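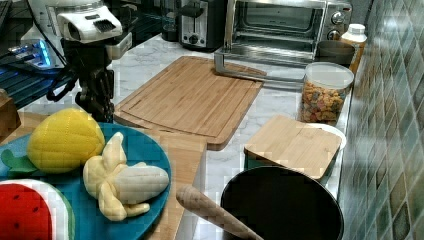
The yellow pineapple on the marble counter

Mwangi Owino came to Destberg in June, with one suitcase and 452 dollars. His landlady, Sharon Lema, gave him the room above the kitchen and asked for no bond.

"You will pay when the cannery pays," she said.

He wrote to his mother that the town was cold and the people spoke fast. He did not write that he was lonely - she would have known it from the short letter.
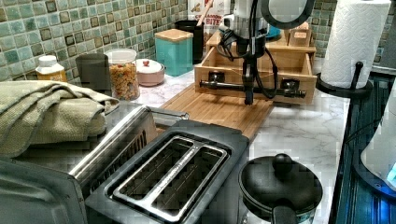
Light wooden boxes against the tiles

In spring he put 600 dollars on the kitchen bench. Sharon counted it slowly, then pushed two notes back to him.

"For stamps," she said. "Write her a longer one."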